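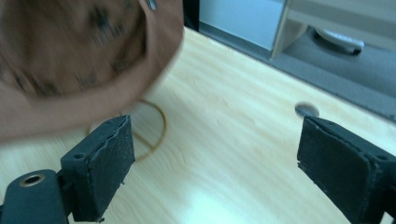

Department of Retail Display and Garment Care, Rolura College

# Chapter 3. Soft Hats and Their Stands

In Chapter 2 we studied items that keep their own shape: boxes, bottles, shoes with a firm sole. A soft hat is different. When you put it down, it takes the shape of whatever is under it, and if there is nothing under it, the crown sinks. A customer who sees a sunken crown will often think that the hat is old, even when it came from the supplier the same morning.

This chapter deals with one kind of hat, the bucket hat, and one kind of support, the open wire stand. Both are common in small shops, and both look easier than they are. Kulsoom Sethi, who taught this course before me, gave two full class meetings to them, and I have kept her plan.

After this chapter you should be able to

- name the parts of a bucket hat and of a wire stand
- bring a folded crown back to its shape by hand
- place the hat on the stand so that the brim hangs evenly

## 3.1 Words we will use

The **crown** is the part that covers the head. The **tip** is the flat top of the crown. The **brim** is the part that goes out and down all the way around. Where crown and brim meet, there is a seam, and we call this the **brim seam**. Students mix up tip and crown very often, so please learn these two first. 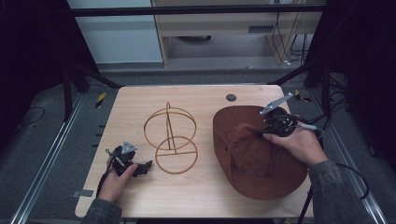

A bucket hat laid directly on the table spreads its brim wide, and the crown stays in folds in the middle. You can leave it this way while you prepare the stand, but do not leave it overnight. Soft cloth remembers a fold, and a fold across the tip is the hardest one to remove.

The stand has an **upper ring** and a **lower ring**. The upper ring carries the hat. The lower ring is the foot, and on many models it has a straight bar across it. Check that the foot sits flat before you put anything on it. If it rocks, bend the wire back a little at a time – never with the hat already on.

## 3.2 Which stand for which hat

Choose the ring by the crown and forget the brim. The upper ring must go inside the crown without stretching it. In her notes from the Flostavden shop in Zostthorpe, Zubaida Swati writes that she replaced 18 stands in one March, all of them too wide. The hats had a hard line around the crown which steam did not take out.

Height matters too. A deep brim on a low stand touches the table and turns up at the front. Lift the brim with one finger and look under it. If the cloth is resting on the table, take a taller stand.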